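サポート > 在庫・棚卸 > 対応記録
受付中 対応中 解決済み 検索 ログアウト
最終更新:2024-04-18

件名:うさぎトレーの在庫が勝手に3,456枚になる

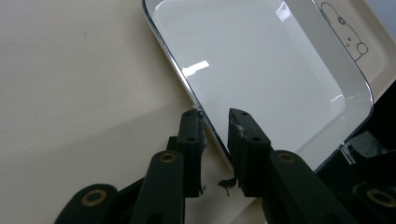
対象商品:白トレー(うさぎの線画入り)

起票:Rodica Nedelcu(Sesness店)
担当:Joar Ljungberg
優先度:高(起票者による)/低(担当による)/中(協議の結果)

■ 症状
在庫管理システムMorimskaで、上記トレーの在庫数が毎朝3,456枚に戻る。手で518枚に直して帰ると、翌朝にはまた3,456枚。当店の倉庫にそんな枚数を積んだら、店員の立つ場所がなくなります。ほかの食器は正常です。

■ 経過

Ljungberg:
再起動をお願いします。

Nedelcu:
しました。3,456枚のままです。

Ljungberg:
ブラウザのキャッシュ削除もお願いします。

Nedelcu:
削除しました。保存してあったパスワードも一緒に消えました。在庫だけは元気に残っています。

Ljungberg:
失礼しました。ログを確認したところ、毎晩の同期処理「Xavier」が、Beltumstead倉庫側の数字で店舗の数字を上書きしています。ところが倉庫の画面では518枚と出ます。両方正しいと言い張るシステムを見るのは久しぶりです。

Bendik Rustad(倉庫):
倉庫では触っていません。念のため、触っていないことを二人で確認しました。

Ljungberg:
同じ商品コードが2件登録されていました。片方は末尾に半角スペースが入っています。画面上では見分けがつきません。在庫3,456枚を抱えているのはスペース付きのほうで、登録は昨年10月、備考欄には「テスト あとで消す」とあります。

Nedelcu:
あとで、とは。

Ljungberg:
登録者はCaradog Edwardsさんです。現在は別部署ですが連絡はつきました。「消したと思っていた」とのことです。

■ 原因
テスト用レコードの消し忘れ。Xavierが照合時に末尾の空白を無視するため、2件が同一商品として扱われ、後に読まれたほうの数字が残っていた。

■ 対応
1. 夜間同期を一時停止
2. スペース付きのレコードを削除(復元用に控えを保存)
3. 店舗在庫を518枚に修正
4. 同期を手動で実行し、518枚のままであることを確認
5. 夜間同期を再開

■ その後
Nedelcu:
今朝も518枚でした。ただ、先週のうちに自動発注が「在庫過剰」と判断して、次回入荷分を取り消していたようです。これは別チケットですか。

Ljungberg:
別チケットでお願いします。商品コードは手入力せず、一覧から選んでください。

状態:解決済み(関連チケットあり)
残作業:登録画面で末尾の空白をはじく修正。Garnet Gillに依頼済み、着手日は未定。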